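3. Materials and Method

3.1 Test boards

The boards were cut from red oak bought at the Fandgate lumber yard and stored in the workshop from February until testing. Each board was sanded by hand with 120 grit and then 220 grit paper, always along the grain. Dust was removed with a dry brush and a cotton cloth. A damp cloth was tried on one spare board and raised the grain, so it was not used again.

Three finishes were compared: boiled linseed oil, a water-based polyurethane, and a paste wax over shellac. The oil was wiped on and left overnight between coats. The polyurethane was brushed on with a synthetic brush. The shellac was padded on, and the wax was buffed after it had hazed over. All coats were applied by the same person (Montoya) to limit differences in technique.

3.2 Heat and water exposure

A steel cup was filled with water at 60 degrees Celsius and set on the board for 20 minutes. For the cold water test, a ring of water was left under an upturned glass for the same period. Marks were graded on a scale from 0 (no mark) to 5 (finish broken) under a desk lamp set low to the side – marks that were invisible from above often showed up clearly at this angle.

3.3 Abrasion

A felt pad loaded with a 500 gram weight was drawn along the grain for 67 strokes. Loss of gloss was judged against an untreated strip on the same board, masked with tape. 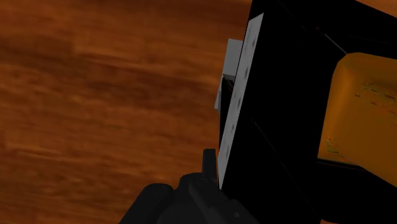
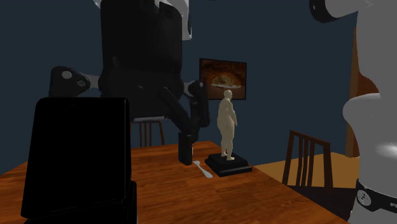
Figure 4. Wooden tabletop, two rendered views.

3.4 Scoring

Malte Hollmann graded the boards without knowing which finish was on each one. The wax could be recognized by smell, so the blind grading is weaker for those boards than for the other two groups. Grades were written down before the boards were turned over to read the label.

4. Results

The polyurethane boards showed no heat marks above grade 1. The oiled boards showed dull rings after the water test, but these faded when more oil was rubbed in. The waxed boards did worst with heat. White rings formed under the cup and reached grade 4 on one board.

Abrasion gave a different order. The polyurethane lost gloss in fine lines that could not be buffed out, while the waxed surface recovered after a short polish. The oil had little gloss to lose, and the method in 3.3 probably does not suit it.

5. Sources of Error

Room humidity was not controlled. The pad was replaced once during the abrasion tests, and the new felt was slightly stiffer.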